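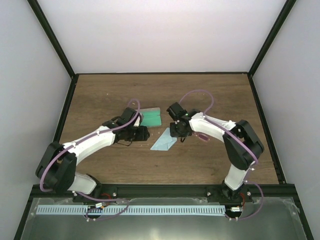

Como comparar duas garras numa bancada de dois braços

Tempo de leitura: 4 minutos

Comparar garras em braços separados dá trabalho a dobrar e deixa sempre dúvidas. O procedimento que seguimos na Petance usa os dois braços na mesma calha, com as garras viradas uma para a outra, e as mesmas peças finas para ambas. Uma sessão completa ocupa uma tarde.

O que é preciso

Dois braços iguais, aparafusados à mesma calha. Peças planas e flexíveis de cores diferentes; nós trabalhamos com uma verde e uma azul-clara, para as distinguir bem do tampo castanho. Uma câmara fixa que apanhe os dois braços por inteiro. O controlador Irnis, ou outro que registe a corrente dos motores em separado.

1. Fixar as bases

Aperte as bases na calha antes de ligar qualquer cabo. Volte a apertar depois de dez minutos de movimento livre. Com a base frouxa, o erro aparece na ponta da garra e é fácil atribuí-lo à própria garra.

2. Passar os cabos

Leve o cabo ao longo do elo superior e deixe um laço largo por cima do punho. O laço tem de permitir a rotação completa sem esticar. Nos nossos braços os cabos são roxos e ficam com bastante folga. Um cabo curto puxa o punho para trás e altera a força medida. Rode cada punho à mão, com a alimentação desligada, até aos dois limites.

3. Definir a posição de partida

Coloque as garras frente a frente, no meio da mesa, com um espaço equivalente à largura de uma mão. Grave essa posição nos dois braços com o mesmo nome. Todas as tentativas começam e acabam aí.

4. Colocar as peças

Pouse uma peça aberta e outra dobrada entre as duas garras. A peça aberta testa a capacidade de apanhar uma margem rente à mesa. A dobrada testa se a garra apanha uma camada ou todas. Limpe o tampo com um pano seco entre séries.

5. Regular a força

Comece com o limite de corrente em 577 mA nas duas garras. Se a peça escorregar em três tentativas seguidas, suba para 799 mA e recomece a série. Não misture valores dentro da mesma série. Annag Baxter, que escreveu a rotina de registo, guarda o limite no nome do ficheiro, e vale a pena copiar o hábito.

6. Fazer as séries

Faça 61 tentativas com cada garra, primeiro com a peça aberta e depois com a dobrada. Mova um braço de cada vez e deixe o outro parado na posição de partida. Registe como falha:

- a garra fecha sem apanhar nada;
- a peça cai antes de chegar ao destino;
- a garra apanha mais camadas do que o pedido.

Toques na mesa sem perda da peça vão numa coluna à parte.

7. Trocar de lado

Desmonte as garras e troque-as de braço. Repita o passo 6. Se os resultados acompanharem a garra, a diferença é dela. Se ficarem no mesmo lado, reveja a calibração do braço e a folga do cabo.

Notas sobre os nossos ensaios

Em maio comparámos o modelo Zorkano com o Strachan. O Zorkano apanhou melhor a peça aberta. O Strachan falhou mais vezes rente à mesa, mas separou as camadas da peça dobrada com menos força. Povilas Adomaitis repetiu as séries com os dedos do Strachan lixados na ponta e a diferença na peça aberta diminuiu. Falta repetir tudo com material mais grosso.

Artigos relacionados

Calibrar o punho depois de trocar a garra
Limites de corrente no Irnis
Onde montar uma câmara fixa
Cabos em braços de secretária: comprimentos e folgas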